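Two-Arm Paper Handling Set, data card

Maintained by the process group at Nomora, Griditz site. Questions and corrections go to the address on the group page.

Summary

This set contains recordings of two small robot arms that pick, move and sort sheets of colored paper. It was made at the Griditz site of Nomora, where the finishing room prepares section dividers and order slips for printed binders. The work of sorting these sheets was always done by hand. In May the company began to test if a part of it can be given to the arms, and the people of the finishing room were asked to help from the first day. This card explains what is in the set, how it was recorded and what the test has changed in the room until now.

The set has 200 episodes. Each episode is one attempt at one task, with video from the cameras and the joint positions of both arms. The driving software is called Clukisum and is kept in a separate repository.

Tasks

1. Take one sheet and lay it on the stack of its color.
2. Separate two sheets of different color which overlap.
3. Square a stack with both arms.
4. Pass a sheet from one arm to the other.

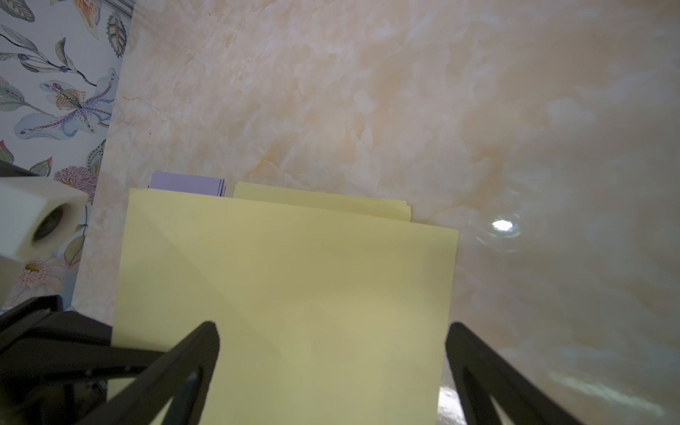 Picking a single sheet is the task our finishing workers talked about most. A person does it with a dry fingertip and a small push, and after some years she does not think about it anymore. The gripper has no fingertip. When it comes down over a yellow sheet, as it does here with one finger on the paper and the other just beside its right edge, the operator must decide how much to close and from which side. The purple and yellow stacks behind it have the same problem, and there the sheets lie one on another with edges a little offset. Please expect many double picks in task 1. We kept them in the set and marked them in the label file with the word "double".

How the recordings were made

Operators moved the arms by remote control. All operators are workers of the finishing room, and they had six hours of training before the first recorded episode. Time at the arms was paid as normal working time. We tried at first with engineers only, but their episodes were slower and the sheets were bent more often, so these are not included.

One session is 30 minutes, and then the operator changes. This limit was asked for by the workers after the first week, when several of them had pain in the wrist and tired eyes. We recommend to keep it if you repeat the work at another site.
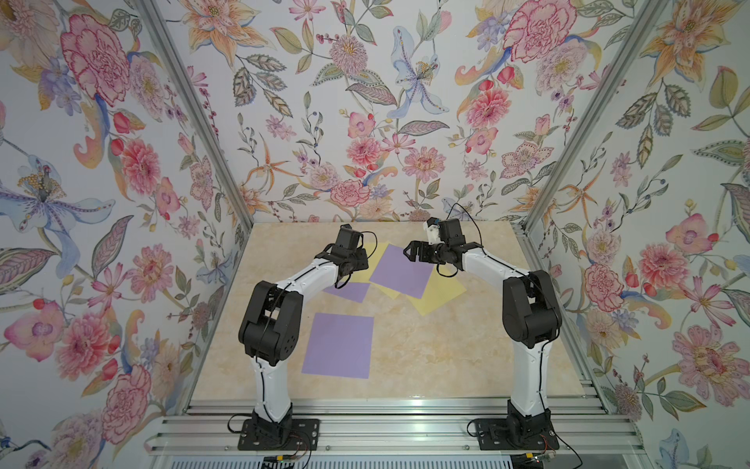
Planning who sits where took longer than planning the robot part. The old sorting table had places for four people, and they could talk during the work and take over from each other without asking. The new cell is quite different: two arms on a front rail and a marble-patterned top with purple and yellow sheets lying partly over each other. With the grippers nearly face to face over the middle, the operators of the left and right arm have to agree on every move before they make it. Some workers like this. Others said that they miss the table, and we write it here as it is also a result of the test.

Camera views

Every episode has one fixed view of the whole cell and close views from small cameras at the wrists. The fixed view is best for tasks 3 and 4. For the first two tasks we used mostly the wrist views. The streams can differ by a few frames, so use the time column and not the frame number.

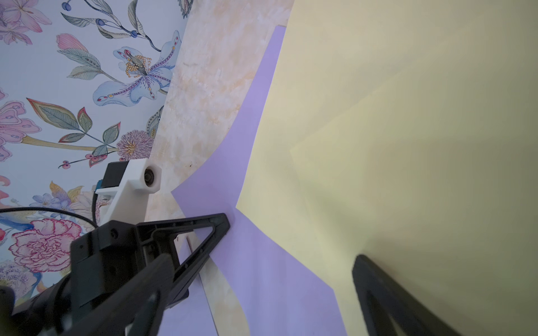

Labels were written by the same people who operated the arms, usually on the following day. We chose this way after an outside labeling round by Hakala, a small office that helps us with data, gave too many "unclear" marks on task 2. A finishing worker who looks at a yellow sheet over a purple one, with the fingers spread wide apart and one tip against the purple, has an opinion about what should be done next. This opinion goes in the "note" field. It is free text and sometimes very short. Spelling was not corrected.

What has changed in the finishing room

— No position was removed during the test, and hand sorting continues for all urgent orders.
— Two workers moved part of their week to labeling and checking. This work was put in a higher pay group after discussion with the works council.
— The Saturday shift does not use the cell. There is no trained support on that day.
— Performance numbers of single operators are not stored. Operator codes were removed before export.

Known limits

Only flat paper was used. Card with holes, coated sheets and labels with glue are not in the set. The wrist views show strong light reflections on the table top in some episodes, and a model trained only on these may not work well in another room. Episodes that were stopped by the operator are included, with the label "stopped" and the reason when it was given.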